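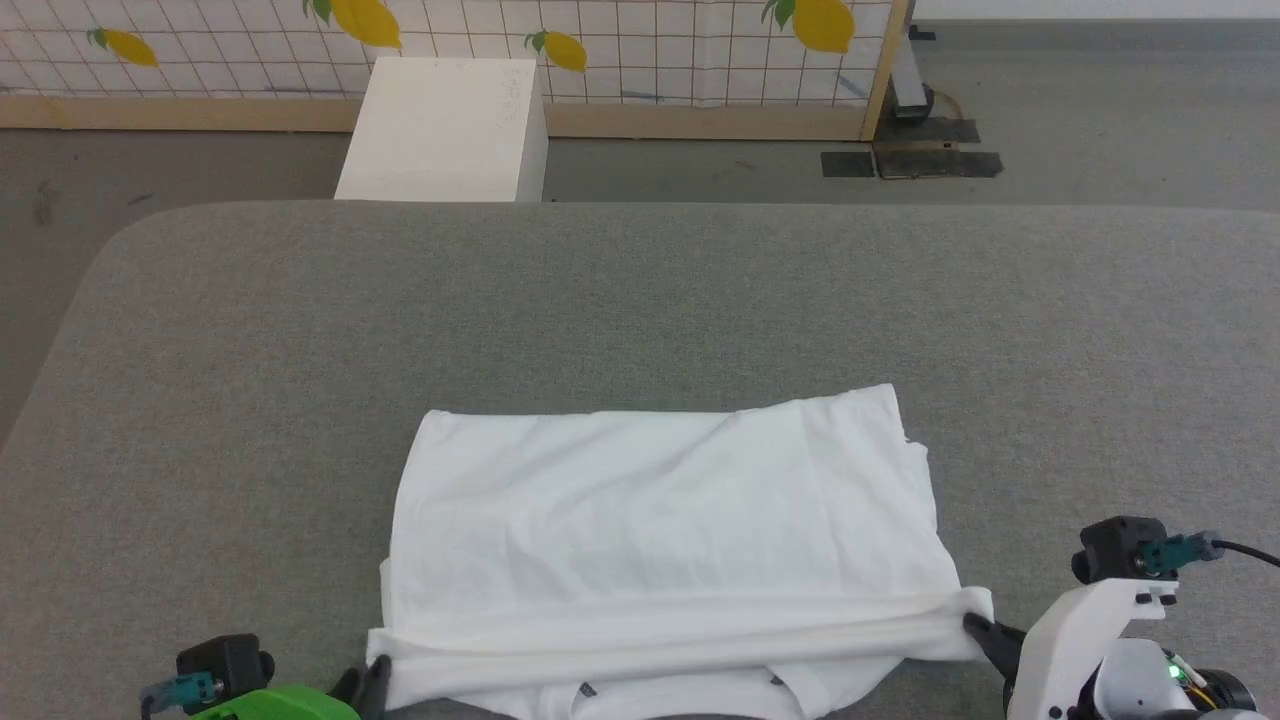 Week 4 is my favorite week of the whole course, because we finally get to cotton! So far we have talked about wool and linen, fibers people spun at home for centuries, and now we meet the one that filled the big mills. Start with the basics: cotton is a seed hair, it grows in a boll, and under a microscope each dried fiber looks like a twisted ribbon. That twist is what lets short fibers grip each other in a yarn. Plain white cloth like the piece spread out on the gray table makes a great study object, as creases and folds show up so clearly on it (cotton wrinkles easily, and we'll get to the chemistry of that in Unit 5).

Knit or woven?
A woven cloth has two sets of yarn crossing at right angles. A knit is made of loops, so it stretches. Pull gently on your sleeve both ways and see which you're wearing!

The mill years
By 1900 the Unell mill ran 276 looms, and a beginner there trained for 14 weeks before getting her own. Read her letters home in the course packet, they are wonderful, especially the one from December about the noise.

For next time
Read the Seyoum chapter on ginning, pages 1 to 20. Bring one scrap of cloth you can unravel, and a hand lens if you own one. We'll pull yarns apart and untwist them, so wear something that doesn't mind lint.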